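4. Folding Garments on the Table

This section covers sorting and folding of shirts and other small items on the Nullholm laundry table. Complete Section 3 (leveling and panel fitting) before using the table for the first time.

4.1 Before you start

1. Wipe the work surface with a dry cloth. Lint collects along the edge trim and transfers to dark fabrics.

2. Place the laundry basket in the back left corner, clear of the folding area. Push it close to the walls.

3. Keep the back right corner free for finished items.

4. Check that all garments are dry. Damp cotton holds creases from the fold and must not be stacked.

CAUTION: Do not place a hot iron on the work surface. Use the Lumbao heat mat (sold separately) on a different table.

4.2 Laying out a shirt

1. Take one garment from the basket. Leave the rest inside. Do not empty the basket onto the surface.

2. Close any buttons and turn the sleeves right side out.

3. Lay the shirt face down across the center of the surface, with the long side of the garment parallel to the front edge of the table.

4. Smooth the fabric from the middle toward both ends. Work the bottom corners last.

5. Flatten the collar. A collar that stands up in a small flap will push the first fold off line.

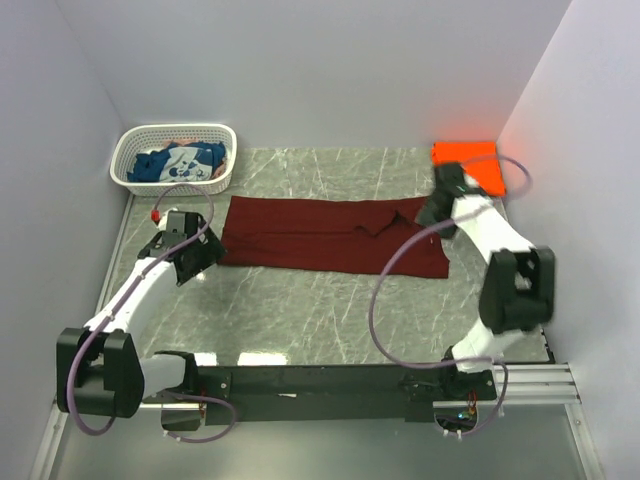 6. Pull the hem straight with both hands. If one corner flares, lift that end, let it drop, and smooth it again. Do not stretch knit fabrics to remove a wrinkle.

4.3 Folding

1. Fold one side of the shirt in toward the center line. Lay the sleeve back along the fold.

2. Repeat on the other side. The two side folds should meet or overlap slightly.

3. Fold the hem up to the collar. For a smaller stack, fold in thirds.

4. Turn the garment over and press lightly with the flat of the hand.

5. Move it to the back right corner. Place the folded edge toward the front of the table.

NOTE: Bulky items such as sweatshirts need one fold fewer. Shirts with large printed graphics should be folded with the print facing out. Prints pressed face to face can stick together in warm rooms.

4.4 Stacking

Maximum stack height is 11 garments. Remove the stack before it leans against the side wall. Keep bright and dark items in separate stacks until each has been washed at least 4 times.

CAUTION: New orange, red and navy fabrics may release dye. Do not leave them on the work surface overnight. If a mark appears, clean it with Pekar surface cleaner and rinse with clear water. Do not use bleach.

4.5 Clearing the table

1. Check the basket for small pieces caught at the ends or under larger garments.

2. Remove the finished stack with both hands under the bottom item.

3. Wipe the surface and the edge trim.

After every 600 garments, check the trim screws as described in Section 6.

Section revised 11th September by Amado Sison.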